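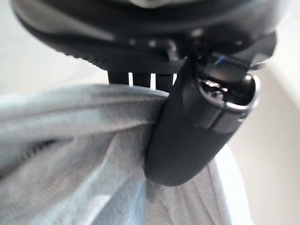 Halora silence detector

£221 including VAT. Made by Cundberg in Nurham. In stock.

Every radio station goes quiet sooner or later. The playout computer decides to install something at ten past three in the morning, or the presenter of the late folk hour leaves the fader down and talks beautifully to a wall. Listeners are patient about this for a few seconds and then they go and find a station that is making a noise.

The Halora sits between your studio output and your transmitter or stream encoder and listens to everything you broadcast, including the programmes you don't. If the sound drops below a level you choose, for longer than you choose, it switches to a second source and sends a message to whoever has been unwise enough to give you their phone number. When the main sound comes back and stays back, it switches over again and lets you know.

It has no subscription, no app and no screen. There are two knobs, one button and a row of lights on the front, and the lights have words printed next to them.

How it behaves

The left knob sets the waiting time, from 5 seconds to 4 minutes. Most speech stations settle at 20 seconds. If you run drama you will want longer, and if you run modern classical you will want a good deal longer, as will anyone with a Sunday programme of field recordings. We had a Halora back for repair in December with a note saying it kept cutting in during a piece for solo cello. We tested it for two days. It was working perfectly and did not care for the cello.

The right knob sets how quiet counts as quiet. Turn it up and the Halora will treat hiss, hum and the sound of an open microphone in an empty studio as silence. Turn it down and it will accept all three as programming. Start at the middle and leave it there for a week before fiddling.

The button is the override. Press it and the Halora stays out of the way for 16 minutes, then goes back on duty by itself. Our first version stayed off until you pressed the button again, and we would like to thank the stations who found out what was wrong with that. Remembrance Sunday is the usual reason for pressing it. Please do press it on Remembrance Sunday. The backup track on a great many stations is a party mix.

The second source

You can feed the backup input from anything with an audio output: an old laptop, a CD player with a disc on repeat, a second studio. Or you can use the memory card slot on the rear, which plays whatever is on the card in order, from where it left off last time. It picks up where it left off because one station's audience had heard the same opening number at every breakdown for a year and had begun to associate it with failure.

A 32 GB card is supplied with 7 pieces of instrumental music on it, cleared for broadcast by UK stations. They are inoffensive. You should replace them as soon as you can.

Audio on the card can be WAV, FLAC or MP3. Folders are ignored. Files with a full stop at the beginning of the name are also ignored, for the benefit of people who copied theirs from a Mac.

What's in the box

Halora unit, with rack ears fitted
Mains lead (UK plug)
32 GB memory card
Four rack screws, and one spare
Printed handbook, 13 pages
A sticker for the studio door, which you need not use

Audio leads are not included. Every station already owns a drawer of them, and at least two will work.

Specification

Main input: stereo, balanced XLR
Backup input: stereo, balanced XLR, or memory card
Output: stereo, balanced XLR
Headphone socket: 6.35 mm, follows the output
Waiting time: 5 seconds to 4 minutes
Quiet level: -60 to -20 dBFS equivalent
Alerts: email and text message by way of your own provider, plus a contact closure on the rear for a lamp or buzzer
Network: wired only
Power: mains, internal supply
If the power fails: main input is passed straight to the output by relay
Size: 1U rack, 180 mm deep
Fan: none

There is no wireless option. We are asked for one often, generally by stations whose rack is in a cellar.

Fitting it

The Halora goes after your processor and before your transmitter link or encoder. Put it before the processor and the processor will do what processors do, and lift the background rumble of your building until it sounds like an event.

Plug in the audio first, then the network, then the mains. The lights run from left to right once and the main light stays green. Pull the main input out. Wait. The backup light should come on amber and you should hear the card. If you are doing this on air, the middle of the breakfast programme is a poor time for it, though a surprisingly popular one.

Alerts are set up from a web page inside the unit; the address is on the label underneath. Write it down before you screw the thing into the rack. You can add up to six contacts. We suggest more than one, and that at least one of them lives near the studio and owns a key.

For stations with a rack that is already full, the Pawłowska shelf holds a Halora flat against the back of the cabinet or on a wall. It is a bent piece of steel, it costs £24, and people are fonder of it than of anything else we sell.

What it won't do

It will not notice that you are broadcasting the wrong programme. It will not notice last week's news, an advert played twice, or two songs at once. A loud continuous tone is, as far as the Halora is concerned, a very confident programme. It does not record anything, so you will still need a logger.

It also can't tell you whose fault it was. The event list holds the last 500 switchovers with times, and what you do with that at the next station meeting is up to you.

Guarantee and repairs

Three years, parts and labour, return to Nurham. After that we repair at a flat £45 plus postage for as long as we can get the relays. Please send the unit without its rack screws and with a note of the fault. "Broken" is a note, but a longer one gets it back to you sooner.

Delivery

UK mainland delivery is £8 and takes two to three working days. Orders placed by noon on Fri 21 January go out the same afternoon; the workshop is then shut for a week while the floor is replaced, and the phone will be answered by a machine. It has a Halora on it.

Also from Cundberg

Pawłowska shelf, £24
Mic live lamp, red, £38
Mic live lamp, red, extra bright, for presenters who say they didn't see the other one, £46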